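Variegated thread on open weave cotton – worth it or not?

ballik_58
I'm making curtains for a small bathroom window and want a decorative zigzag down each panel. The fabric is a cheap open cotton from Hakby. Has anyone used variegated thread on something this thin? The Curix spool I'm looking at is 433 yards, so one should cover both panels.

ragab
I wouldn't. Zigzag pulls loose weaves in and you get a tunnel under the stitch. Plain running stitch by hand looks better and washes better.

vbarrientos
I disagree about the hand stitching, at least for curtains. Use tear-away stabilizer, drop your top tension and widen the stitch. I did a set last August and they've been through the wash plenty of times.

ragab
Tear-away pulls the threads out when you remove it. Wash-away or nothing.

vbarrientos
Fair, wash-away is gentler. I still use tear-away because I have a roll of it. The color change matters more to me anyway. Long repeats look good on a curtain, short ones look like confetti.
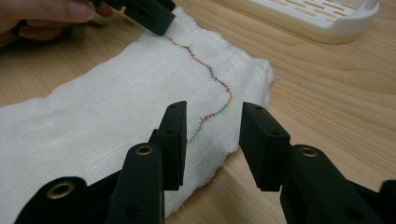 Rainbow thread, wavy zigzag on a gauzy strip. Goes from orange and yellow into red, then purple-blue.
– Valentina Barrientos

ballik_58
Oh, I like the wavy line. I was going to mark mine with a ruler but I might skip that. Did you leave the edges raw on the curtains?

vbarrientos
No, double hem, half an inch. Raw edges on this kind of cloth keep going until you have no curtain.

ragab
We agree on the hem. Prewash too, mine shrank a lot. I'd still do it by hand.

ballik_58
Prewashing tonight. Ordering the wash-away and one spool.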